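Workshop notebook, Nov 10, 2020
Entry by me, tea by Mahfuz (thank you, it was needed)

Seaweed paper, batch 84

Right, so the Brokstead pulp. I soaked it overnight in plain water and left out the soda ash, mostly to see what would happen, and what happened is a vat that smells like low tide in August and a pulp that's far too stringy. You can pull a strand out with your fingers and it just keeps coming! Shona reckons it wants twice as long in the beater. I gave it an extra 50 minutes and it went from stringy to slightly less stringy, so she may well have a point.

Freeness still too high. Drained off the mould before I'd even got the deckle level (my fault as well, I was rushing). 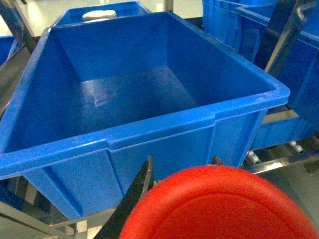 Sorcha's older notes from the Mowat job say she cut the kelp across the blade, in strips no wider than a thumbnail, before it went anywhere near water. I'd been cutting along it. That'll be most of my problem, I think, and it's a bit annoying to find it written down in pencil on page two of a folder I've had on my shelf for months. Cutting across from now on.

Mixed a small second lot with 200 g of cotton linter to see if it would behave. Much nicer. Couched cleanly on the first go, lovely crisp edge, none of those horrible bald patches in the corners. The colour's gone a sort of weak tea green though, and Marcelle wants it darker for the Wunia covers, so more kelp has to go back in somehow. I'll try a middling mix and put a bit less water in the vat. 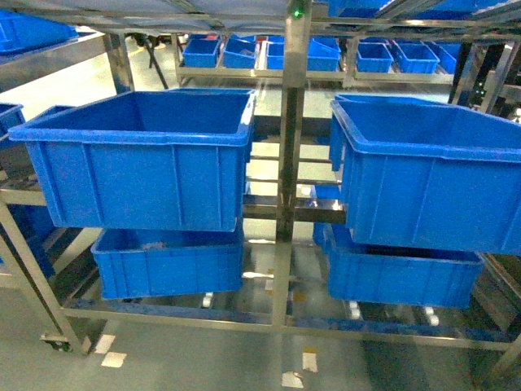

Pressing: felts are getting tired. Two of them leave a weave mark you can feel with a fingernail, which is fine for wrapping but no use at all for printing on. Beathag has asked Lullent for a price on new ones and they've not come back to her. In the meantime I'm putting the good felts against the printing side and hoping for the best.

Also tried sizing a few of the old sheets with gelatine, brushed on warm. The brush drags up fibres if you go over the same place twice, so one pass only and leave it alone (hard, I'm a fiddler). Ink test with the dip pen was still a bit feathery on the thin ones, quite decent on the thick. Order number for more gelatine is 3244, Shona has the paperwork.
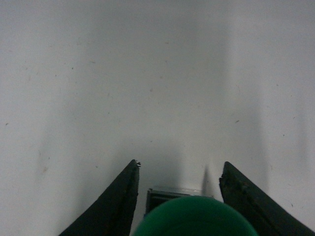 For next time

Cut across the blade!
Soda ash back in, half the usual dose.
Beater: start early, check every quarter of an hour, write the times down.
Ask Marcelle how dark is dark. She has a swatch somewhere.
Chase Lullent about the felts if Beathag hasn't.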